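FOR IMMEDIATE RELEASE

Queiroz Kitchens Opens the Lodora Kitchen to Home Cooks With a Free Collection of 45 Everyday Recipes

FLOKOSVILLE, Mar 30, 2020 - Queiroz Kitchens, the cabinet and countertop shop on the north side of Flokosville, has finished work on the Lodora, a complete family kitchen built for cooking, eating and cleaning up in one place. To go with it, the shop is releasing a free collection of 45 recipes, all planned in the new kitchen and all written for people who have a stove, a sink and maybe an hour before dinner has to be on the table.

The recipe collection, called Supper at the Lodora, can be downloaded starting today. It covers soups, beans, rice dishes, roasted vegetables, eggs, a few cakes and a whole chapter on corn, which the team loves so much that it nearly took over the book!

A kitchen planned around the cleanup

The Lodora began with a mail-in survey. Last fall Queiroz Kitchens sent a short form to customers in Flokosville and the neighboring town of Hellumau, asking what they liked least about the kitchens they had. The shop hoped for a small stack of replies and got 1,094 of them, many with notes running over onto the back of the page and a fair number with sketches. People wrote about drawers that opened into each other, about lights over the wrong spot, about carrying dripping plates across a room. The most common complaint by a wide margin was cleaning up after dinner.

That settled the order of work. Most kitchens are drawn starting from the stove, and the Lodora was drawn starting from the dirty plate. The route from table to counter to dishwasher came first, and the cooking area was fitted in around it. The finished room takes up 406 square feet, including the eating corner, and a person standing at the main counter can reach the things used every day with very little walking.

The lower cabinets are a pale gray lacquer, chosen after the team lived with sample doors propped against the shop wall for most of January. White looked too bright next to the floor and the darker grays made the room feel smaller in the evening. Pale gray held up well in every kind of light, and the black appliances look terrific against it. The countertop is gray with a light speckle, which hides crumbs a little too well according to one member of the crew, who now wipes it twice.

The floor is smooth and light gray and was left as open as possible. No island, no cart, no rolling anything. Two people can work back to back with a cabinet door open between them, and a child can sit on the floor with a coloring book without being stepped over.

Starting with corn

The corn chapter of Supper at the Lodora opens with the plainest dish in the collection, whole ears boiled in the husk-free style most families here grew up with, and then wanders happily through chowder, fritters, a skillet cornbread, a cold salad with lime and a baked corn pudding that has already been requested for three different birthdays. Directions for frozen corn are given wherever they make sense, so nobody has to wait for summer to get started.

Each recipe lists the pots, bowls and plates it needs right at the top, next to the ingredients. That was another idea from the survey. Several people in Hellumau wrote that they would gladly cook more if they knew ahead of time how much they would have to wash, and the recipe team thought this was such a sensible request that every page was reset to make room for it. The boiled corn needs one pot and a plate. The pudding needs quite a bit more, and the page says so.
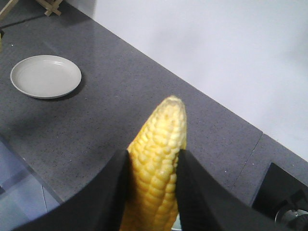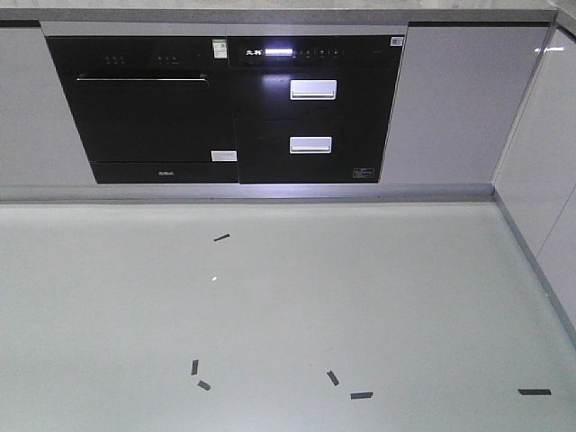

Can you cook good corn on the cob without salting the water?

Plain water works very well. Bring it to a boil, add the husked ears, and take them out after a few minutes, when the kernels are hot all the way through and still feel plump. Salt and butter go on at the table, where each person can decide how much.

Black appliances, side by side

The dishwasher in the Lodora is built into the main run of cabinets, with a two-drawer cabinet next to it in matching black. A thin silver trim runs above the two and ties them together under the countertop. The installers spent a long time on that line. The tops of the appliances had to meet the trim evenly from one end to the other, and any drift would have been visible from the doorway, so the base cabinets were shimmed and checked again before anything was slid into place.

Visitors to the shop have asked a lot about putting dark, glossy fronts at knee height in a family kitchen. They do show fingerprints, and the shop tells people so. A soft damp cloth followed by a dry one takes care of it, and the team found that it became part of the evening wipe-down pretty quickly. Families who would like something quieter can order the same layout with cabinet panels over the dishwasher. The trim can be left off too, although the team would be a little sad about it.

The long horizontal handle on the dishwasher was a favorite from the start. It can be pulled from anywhere along most of its length, even with a stack of bowls in the other hand, and that little bit of freedom matters at the end of a long day. The two drawers beside it have rectangular silver pulls of their own, one to a drawer.

Small decisions, happily argued over

A kitchen like this involves plenty of choices that never show up in a brochure, and the Queiroz crew had opinions about all of them. The trash pullout moved from one side of the sink to the other and back again. The spice drawer started out beside the stove, got too warm there in the shop's first mockup, and ended up closer to the pantry. The toe space under the cabinets was made a bit deeper than the shop's usual size, and everyone who has stood at the counter for a full batch of fritters has been in favor of it.

Then there was the matter of where to put a plate down. It sounds like nothing, and it took up most of an afternoon. Cooks who filled out the survey kept mentioning the same moment: hot food in one hand, nowhere clear to put it, and the plate still in the cupboard. The plan for the Lodora keeps one stretch of countertop free of canisters, racks and small appliances so there is always room for a plate. The recipe collection leans on it as well, and many of the directions start with setting out the plates before the stove goes on.

Storage for everyday dishes is low, in wide drawers, with platters and the big roasting pan up above. Families with small children told the shop that low dishes let the kids set the table by themselves, and the team was delighted to hear it. The drawers close softly and hold a lot of weight, and adjustable pegs keep bowls from sliding.

What is in the collection

Supper at the Lodora is divided by how a cook is likely to feel when opening it. There is a section for nights with plenty of time, a section for nights with none, a section for leftovers, and the corn chapter, which doesn't fit the system and was left alone. Measurements are in cups and spoons. Oven temperatures are in Fahrenheit. Where a dish freezes well, the page says how to pack it, and where it turns mushy, the page says that too.

The last pages are for cleaning up. They cover how to load a dishwasher so the bowls don't nest, which pans are better washed by hand, how to get dried corn pudding off the corners of a baking dish (soak it, go read something, come back), and how to look after a stone countertop with mild soap and a soft cloth. The recipe team says these may end up being the most used pages of all, and everyone at the shop agrees they were surprisingly fun to write.

A second collection is planned, with more baking in it, and suggestions are very welcome. Corn recipes from Hellumau families will be read first and most likely eaten first too.

Getting the recipes and the plans

The full recipe collection is free, prints cleanly on ordinary letter paper, and can be shared with friends and neighbors. A large-print edition is being prepared. The floor plan of the Lodora, with cabinet sizes and the appliance layout, is also free and can be sent by email or regular mail to anyone who asks.

Customers who would like a Lodora layout fitted to their own room can send in a rough sketch with wall lengths, windows and doors marked. Queiroz Kitchens will answer with a first drawing and a list of questions. There is no charge for the first drawing. Projects in Flokosville and Hellumau are handled by the shop's own installers, and those farther away can order the cabinets with full instructions for a local builder.

About Queiroz Kitchens

Queiroz Kitchens designs, builds and installs kitchen cabinets and countertops for homes in Flokosville, Hellumau and the surrounding towns. The shop makes its own cabinet boxes and doors and keeps sample doors, pulls and countertop pieces that can be borrowed and tried at home.

Media contact: Press desk, Queiroz Kitchens, Flokosville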